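Ehsan Kordestani
Small shop, slow emails

A thread on moving our invoicing off the old setup and onto Veltbridge. Three people in the business, 12 years of records. Posting it because a couple of you asked what broke.

1/ Where we started
Invoices were made in a spreadsheet template I built the year we opened. Payments came in through Ghasemi, the card processor. The two didn't talk to each other. Every Friday I matched them by hand, name by name.

2/ It worked well enough when we had a few dozen customers. By last spring it was eating most of a morning, and I was finding mistakes from weeks before. One customer got billed twice for the same job and paid both times. She was nice about it. I refunded her the same day.

3/ What I wanted: invoices that mark themselves paid, reminders that go out without me, and a monthly export our bookkeeper can open. I didn't want a CRM, a website builder or a team chat. Most of the products I tried come with all of those. 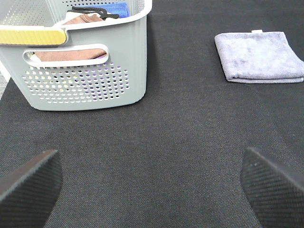 4/ What I tried
Ulterberg first. Good invoices, clean layout, but the plan we needed capped customer records at 800 and we have 1466. The next plan up cost more than twice as much. I asked if they could bend on the cap. They couldn't.

5/ Then Brevetti. No cap. The trouble there was sales tax. It rounds each line and then adds, and our old template adds and then rounds. Off by a penny or two on long invoices. Our bookkeeper said it's legal either way but she'd rather not explain it every quarter.

6/ Veltbridge lets you pick how it rounds. It's a checkbox under tax settings, third tab. That was most of the decision.

7/ Price is a flat monthly fee up to 2000 invoices a year. We won't get near that.

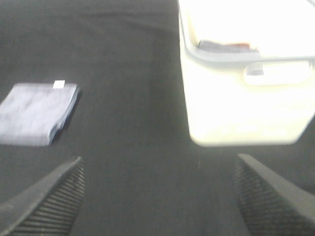 Ehsan Kordestani
2020-06-27

8/ The import
You upload a CSV and match your columns to theirs. I did it in April, on a weekend, with the phone off. First try failed because I had company names and people's names in the same column. I knew that was a mess and had been ignoring it for years.

9/ Cleaning the list took longer than everything else put together. Duplicates, old addresses, a customer entered under three spellings. If you're thinking of switching anything, do this part first, even if you end up staying put.

10/ Second try went through, but all the phone numbers lost their leading zeros for the overseas customers. Fix: set the column to text before you save the CSV. I've done this to myself before with zip codes.

11/ I did not import old invoices. Only customers and open balances. The closed ones are saved as PDFs in folders by year. I've had to look one up twice so far and it took a minute.

12/ Things that went wrong after
Reminders were on by default. Anyone with an open balance got an email the first night, including two people on payment plans. I called both. Turn reminders off before you load balances, then turn them on one group at a time.

13/ Payment links expire after 30 days unless you change it. A customer who always pays late (and always pays) couldn't open his. Mine are set to never expire now.

14/ Refunds still have to be done in Ghasemi and then marked by hand in Veltbridge. Support says it's on their list. I'm not counting on it.

15/ How it's going
The Friday matching is gone. I look over the deposits on Monday with coffee and that's it. We also get paid faster. I think that's just the button in the email. People used to have to call us and read out a card number.

16/ The bookkeeper's export is fine. She wanted the date column first, and you can drag the columns into any order and save it. 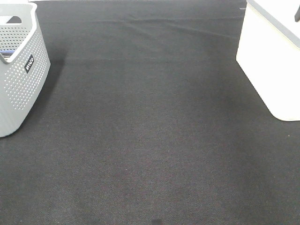

Light gray basket on the left, white box on the right.

17/ Someone asked if I'd do it again. Yes, but in January, so the year isn't split across two systems. Next year's taxes will be a bit annoying.

18/ Someone else asked about recurring invoices. We only have a handful. They go out on the first of the month and I haven't had one fail. If you pause a customer, the schedule doesn't restart by itself when you unpause. You have to open it and save it again.

19/ Not sponsored, I pay full price. Will answer questions tonight if I get to them.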